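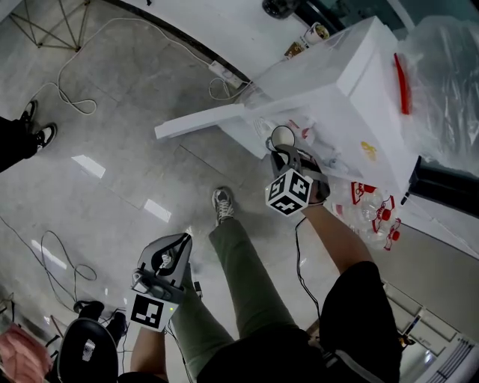 How many demonstrations does it take before a robot can pick up something new?

Fewer than most teams collect, provided the examples differ from one another.

I have worked on data for Clisto long enough to have argued the other side. We used to set a target of 100 takes per task and stop when we got there. The takes were clean and nearly identical. Same cup, same spot, same person's wrist. The model learned that spot very well and was poor a hand's width away from it.

Bożena Brzozowska, who ran the sessions in December, cut the target to 50 and spent the saved time on moving things. She changed the height, the clutter and the person holding the grippers. The policy trained on her 50 beat ours on 7 of the tasks we cared about - and I had bet against her.

A paper cup is a good teacher here. Squeeze it too hard and it folds, and a collector who has done 80 in a row stops paying attention to that. Tired hands produce tired data. I would take short sessions with two or three people over one long one, even if the spreadsheet looks worse.

I would also keep the slow grasps and the second tries. Normand Morin still wants those filtered out before training. We have agreed to run it both ways.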